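The Shop That Lends Its Baskets

In Pokosberg the grocery store opens at 7, and already some people are waiting at the door. They come from the upper streets, where the bus does not go, and most of them carry a basket with a number painted on the handle. The baskets belong to the store. You borrow one, you take your food home in it, and you bring it back when you come again.

Miroslava Kravets started the lending when she took over the shop from the Ingvarsson family. She bought 100 baskets with her first good month of sales. "My uncle told me I will never see them again," she says. "He was right about a few."

Today the notebook beside the cash register has 791 names in it. It is written by hand and not very tidy. When a basket is late, Kravets does not call. She writes a small star beside the name, and the next time this person comes in she asks about their mother.

The town of Brollmont, on the other side of the valley, tried the same thing last July with a deposit and printed cards. It was closed before winter. Illia Kostiuk, who drove the delivery van for both towns, thinks the deposit was the mistake. People paid it and felt the basket was now theirs.

A basket of light gray plastic, on a round table with a white top. 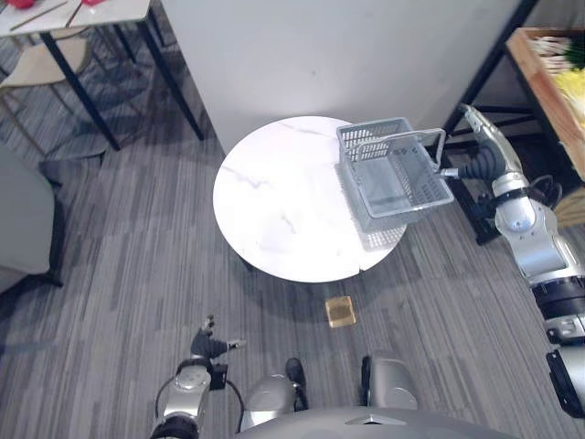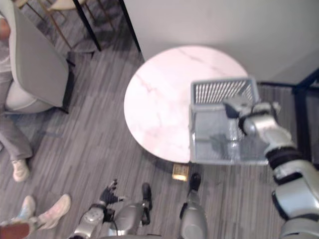

Kravets would like to have a second shop in Galla, near the school, but the rent is high and she does not want to borrow from the bank. For now she has asked the owner of the bakery there to keep a few baskets behind the counter. He agreed, on the condition that she buys his bread.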